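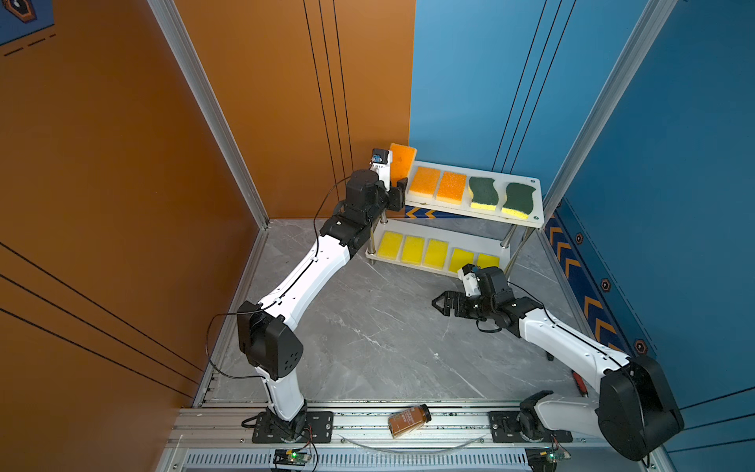
Home | Kitchen | Cleaning | Garden | Contact

How to get limescale off a shower screen

Print this page | E-mail to a friend

Our water is dreadfully hard, so I've had plenty of practice at this! You'll want white vinegar, an empty spray bottle, a soft cloth and a squeegee. Check what your screen's maker says first (some coated glass doesn't like vinegar), and keep it well away from marble or other natural stone.

Mix equal parts vinegar and warm water in the bottle and open a window, as it does pong a bit. Spray from the top down, leave it for ten minutes, then wipe in small circles. For the crusty bit along the bottom I soak kitchen roll in the mix, press it on and go and have a cup of tea.

Rinse really well, squeegee, and buff with a dry cloth – lovely. My neighbour Zofia Grabowska swears by half a lemon for the taps, and I've come round to it, though you do end up picking out pips.

I do ours properly once a month now, with a quick squeegee after every shower. Never mix vinegar with bleach, please!

Print this page | E-mail to a friend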